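作業記録 木製カップスタンド掛け置き検討

2021年5月20日
記録者:ラウレンツィウ・フィリップ(Laurențiu Filip)
確認者:デスピナ・プルヴ(Despina Pîrvu)
案件名:Itis 卓上収納シリーズ
関係先:Viltwood(スタンド木部)、Barbier(カップ)

1. 目的

Itis シリーズのカップスタンドについて、青色のプラスチックカップを三個掛けた状態での納まりを確認する。1月の打合せにおいて、Viltwood 側より「陶製マグを前提とした掛け木の角度が、取っ手のないカップに適するか」との照会を受けており、本日の作業はその回答の準備にあたる。耐荷重および転倒に関する試験は今回の範囲に含めない。

2. 使用品

スタンド:淡色の木製。円形の台座に支柱を一本立てたもの。台座の縁は面取り済み。
カップ:水色がかった青、つや消し、側面に細い縦溝の帯を有するもの。三個。
作業台:濃灰色の天板。通常の卓上作業用。
その他:角度定規、鉛筆、乾いた布、付箋。

カップは取っ手を持たないため、掛け木に開口部をかぶせて保持する方式とした。取っ手を引っ掛ける方式と比べ、掛け木の先端がカップの内底に触れるか否かが納まりを左右する。この点は前回の記録に記載がなく、今回あらためて項目を設けた。

3. 掛け方の手順

(1)台座を作業台の中央に置き、がたつきの有無を手で確かめる。
(2)左右の掛け木にカップを一個ずつかぶせる。開口部を支柱側、底を外側に向ける。
(3)手前の掛け木に残る一個をかぶせる。この位置は左右より低い。
(4)各カップの底を指先で軽く押し、支柱側へ寄せる。
(5)支柱から離れて立ち、全体の見え方を確認する。

手順(2)と(3)の順序については、プルヴより、手前を先に掛けると左右を掛ける際に手が当たりやすいとの指摘があった。両方の順序を試したところ、指摘のとおりであったため、上記の順を標準とする。

4. 掛け置きの状態 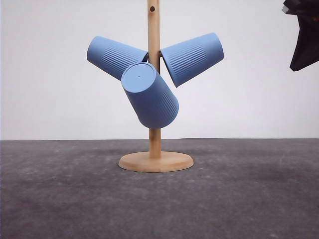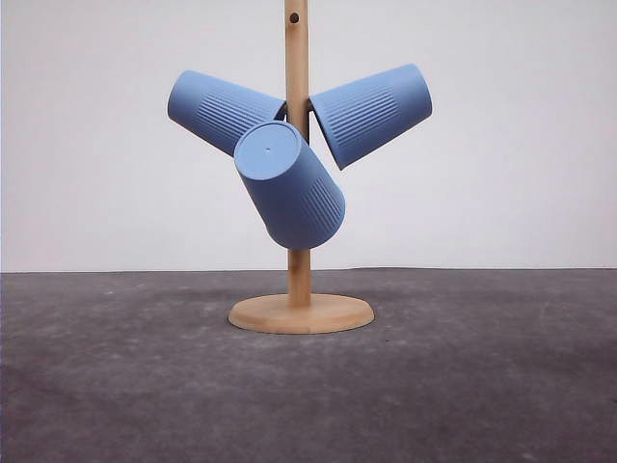 5. 所見

5.1 左右のカップ
左右のカップは支柱を挟んで斜め上に開く形となる。形としての釣り合いは良好であり、縦溝の帯も見えやすい。溝は指掛かりとしても有効で、カップを外す際に滑る感触はなかった。
一方、底が上を向く姿勢であるため、底面にほこりが載る可能性は残る。口をつける側は支柱寄りに伏せられており、衛生上の支障は小さいものと判断するが、商品説明に一文を添えるか否かは別途協議する。

5.2 手前のカップ
手前のカップは左側のカップの一部に重なって見える。使用者が最初に手を伸ばすのはこの一個と考えられ、外しやすさの点では現状の位置でよい。ただし、左のカップを先に取り出そうとすると、手前のカップに手の甲が触れることがある。フィリップ、プルヴの両名で同じ動作を行い、いずれも同様の感触を得た。掛け木の向きをわずかに振る案を、次回の検討事項とする。
底の中央には小さな点状の跡が認められる。手前のカップは底が人の目に向くため、この跡が目につきやすい。Barbier へは、成形上の跡であるか、意図した意匠であるかを照会する。品質上の問題として扱う段階にはない。

5.3 支柱上部の孔
支柱の上部に小さな丸孔がある。掛け木を追加するための受け孔と推測するが、手元の図面には用途の記載がない。この孔に掛け木を差した場合、左右のカップとの間隔が確保できるかは未確認である。Viltwood に図面の最新版を請求する。孔を残したまま出荷する場合は、栓の要否についても決めておく必要がある。

5.4 台座
台座の直径は、三個掛けの見た目に対して過不足がないとの意見で一致した。木口の色が上面よりやや濃く見える点は、素地仕上げとして許容する。着色による調整は行わない。

6. 配色に関する意見

プルヴの意見は次のとおりである。青のカップと淡色の木の組合せは落ち着いており、台所でも事務室の給湯場所でも違和感が少ない。濃灰色の台の上ではカップの輪郭が明瞭に出るが、白い天板の上では印象が弱まるおそれがある。カタログ用の背景を決める際は、台の色を二種以上比較することが望ましい。
記録者としても異存はない。ただし、背景の選定は Bavwood 側の担当範囲であるため、当方からは意見の提出にとどめる。

7. 包装に関する覚書

Bavwood より、初回の準備数をスタンド2,000台とする案が示されている。外箱一箱あたりの入数は未定であり、カップを同梱するか別箱とするかによって箱寸法が変わる。
同梱とする場合、カップは重ねて収めるのが最も場所を取らない。重ねた際に縦溝同士が擦れ、つや消しの表面に光沢むらが生じないかを事前に確認すること。薄紙を一枚ずつ挟む案は、作業時間の見積りが出てから可否を決める。
スタンドは支柱が長いため、組立済みでの梱包は現実的でない。支柱と台座を分け、掛け木は小袋にまとめる案が妥当と考える。組立説明書には、前記3の掛け方の順序を併せて載せたい。

8. 取扱い上の注意(作業場内)

・カップを外すときは、支柱に片手を添える。
・洗浄したカップは、水気を拭き取ってから掛ける。木部に水滴を残さない。
・台座を引きずって移動しない。必ず持ち上げる。
・木部の拭き取りには乾いた布を用い、溶剤は使用しない。
・作業終了後、スタンドは棚番号144へ戻し、カップは同じ棚の下段に伏せて置く。

最後の項目については、先月来、カップだけが別の棚に置かれている例が見受けられた。試作品の所在が不明になると照会への回答が遅れるため、各員に改めて徹底を求める。

9. 次回までの対応

フィリップ:Viltwood へ図面最新版の請求。上部の孔の用途および栓の要否を確認。
フィリップ:手前の掛け木の向きを変えた試作の依頼。角度は現状に対し左右それぞれ一案ずつ。
プルヴ:Barbier へ底面の跡について照会。併せて、重ね置き時の擦れに関する資料の有無を確認。
プルヴ:配色に関する意見を文書にまとめ、Bavwood へ送付。
両名:取っ手付きの陶製マグを用いた掛け置きの比較。使用するマグは作業場の備品で足りる。

10. 補記

本記録の整理番号は2,548とする。関連する前回記録は綴り21に収めてあり、掛け木の寸法表も同じ綴りにある。寸法表には鉛筆による書込みが残っているが、正式な訂正ではないため、引用の際は印刷された数値を用いること。
角度定規の目盛が一部かすれており、今回は掛け木の角度を数値として記録していない。代わりの定規が届き次第、測定のうえ本項に追記する。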